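The Water at Fondum

Impi Leinonen had been told the spring at Fondum cured gout, grief and poor eyesight, and she drove 311 kilometres to call it a lie in person.

"You drink it at dawn," said Arwel Lloyd, who sold the bottles. "Facing the hills."

"Why the hills?"

"It's tradition."

"Whose?"

He rearranged his bottles. They were 940 millilitres each, an odd size, and she wrote that down. Her brother Lauri had bought 200 of them before he stopped answering the phone.

She paid for a room over the bakery and lay awake listening to the pipes. At dawn she filled a cup at the spring and another at the bakery tap, and drank both. She would have sworn in court they were the same water.
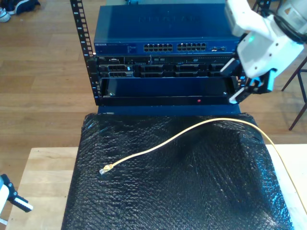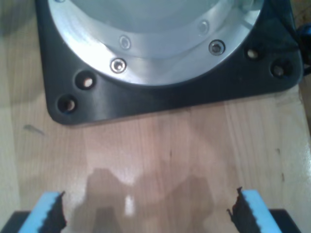
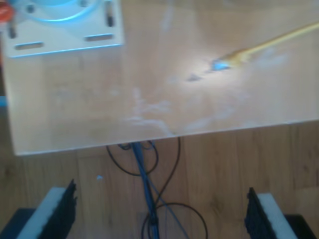
The Second Morning

Lauri was sitting on the wall by the spring when she came down. He had grown a grey beard and looked well, and that annoyed her.

"Your knee?" she said.

"Still crook."

"Your eyes?"

"Same glasses."

"So it doesn't work."

"I never said it worked." He held out his cup. "I like getting up for it."

Impi looked over at Arwel, setting out his stall. She took the cup, and turned her back to the hills before she drank.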